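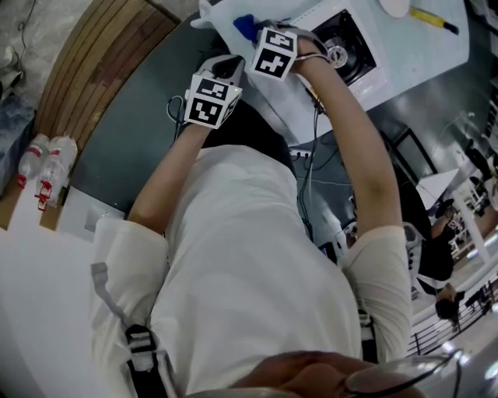 Cloth work with the hand-held grippers, one in each hand.

Give credit for the boring hours

I have helped with the robotics class at Turholm for long enough to have an opinion about how we grade it, and my opinion is that we grade the wrong end. The final project is worth most of the mark, and the final project is judged on one run in front of an audience. The robot picks up the cloth or it doesn't. Students who spent the term doing the slow part get the same line on the sheet as students who showed up for the last two weeks.

The slow part is demonstrations. Before the robot can handle a cloth, a person has to handle it many times with the grippers, and every one of those attempts is recorded. Last term's group set a target of 1000. They got there in November, and most of the work was done by the same few people, in 20-minute turns, because your wrists start to complain after that and the recordings get sloppy.

I think this is the best teaching in the course. We treat it like sweeping the floor.

Try it before you disagree with me. Pick up a cloth with your fingers and you don't think about it at all. Pick it up with a gripper in each hand and you find out that one side has to hold still while the other moves, that a fold hides the corner you want, and that going fast makes everything worse. A student who has done this for a few weeks can look at a failed robot run and say why it failed. Yaneth Nina did this all through the spring. The robot kept closing on air just past the edge of the cloth, and people were busy changing settings. She asked to see the recordings from one evening and found 43 where the person had started closing too early. They were her own. She took them out and recorded them over.

There was nowhere on the grading sheet to put that. Her group's final run went badly for other reasons and they got a middling mark.

Shona MacRitchie teaches the course, and she and I have argued about this more than once. Her side is a fair one. She says a demonstration log is easy to pad, and that if you pay students by the recording you will get a lot of bad recordings. She also says a public run teaches students to finish things. I agree with that last point and would keep the run. I would just make it smaller.

As for padding, there is a simple check. Have each group swap a batch of recordings with another group and write down which ones they would throw away, and why. Grade the notes. It takes an afternoon. A student can't write good notes without knowing what a good grasp looks like, and a group that knows its work will be read by someone else takes more care with it. I would also ask each student for one page on something they got wrong and how they found it – the kind of page Yaneth could have written in her sleep.

The other argument I hear is about the Ketuvier, the regional competition we enter every year. It scores the run and nothing else, so people say the class should match it. I don't see why. The Ketuvier is one day. Only 7 of our students went last time, and the rest of the class never came near it. A contest needs a winner by the end of the afternoon and has to judge what can be seen from the seats. A class has a whole term and no such excuse.

Horkonlow, where I worked before this, had no competition team and not much equipment. What it had was a rule that every student's lab notebook got read every two weeks by someone who wrote back. Students complained about the rule and kept better notebooks than I have seen anywhere else. I still have mine from those years, and the useful pages are mostly about things that failed.

The course outline for next year goes to the department before the summer. My proposal is in with it: 40 percent for the recordings and the notes on them, 30 for the written page and the lab notebook, 30 for the run. Shona wants the run at half. If you took the class and have a view, write to her at the Shih building before she settles it, and tell her how many evenings you spent on the grippers.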